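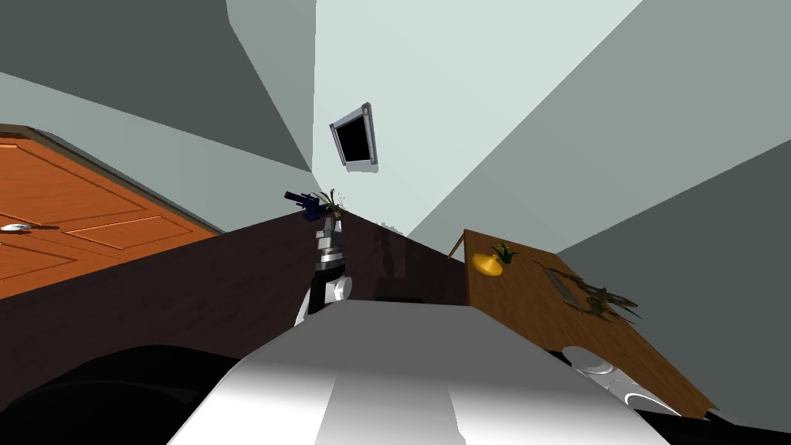

Does showing a robot a job by remote control teach it the job? In part: it gets a record of one person's hands doing that job in that room, and how much of that carries over is a separate matter.

Blog > Robots > Teaching by hand

Search this blog Go

I've been putting off this post because I like the people who make these tools, and I keep coming out grumpier than they deserve. Anyway. I spent most of June driving a simulated two-armed robot through plant chores, using a kit called Trurlow, and I have complaints.

The pitch is simple. You hold a pair of handles, the arms on the screen copy you, and every run gets saved. Do the chore 50 times, feed it all to the training software, and the robot does it without you. My first evening I managed 13 runs I'd let anyone see. The rest I threw out.

That throwing out is my first complaint. The guide says to keep "clean" runs only. Fine, but clean by whose eye? I dumped every run where I hesitated or bumped the counter, and so the robot never got to see a person recover from a mistake. Then it makes one, and it has no idea what to do next. I went back later and kept the ugly ones too. I'd do that from the start if I were doing it again.

Second complaint: you can't feel anything. A plant stem is a thin, bendy thing, and through the handles it weighs the same as a table. I was closing the gripper by eye and guessing. If I'm guessing, what exactly is being shown?

I also tried Fultance, which sells the other approach, where you take hold of a real arm and walk it through the motion. It's slower going and my shoulders hated it. But I did notice where the arm wanted to go and where it didn't, and I made fewer silly reaches. It only took 15 runs before I stopped fighting it. Whether those runs were any better for training, I can't tell you, and the sales page can't either. It has a chart with no labels on one side.

What bothers me most is the word "demonstration." When I show a kid how to repot something, the kid asks why I tapped the pot first. The robot gets the tap and that's it – if I tap out of nervous habit, it learns my nervous habit. I do have one, and I saw it come back at me in a trained run, a little dip of the wrist before every grasp.

I moved the pot over a bit and tried the trained version 7 times. It got there twice. The forum reply was to collect more data, with the pot in more places. Probably right! It's also what they say about everything.

I'm going to try the mixed set next, ugly runs included, and I'll post the numbers whichever way they go.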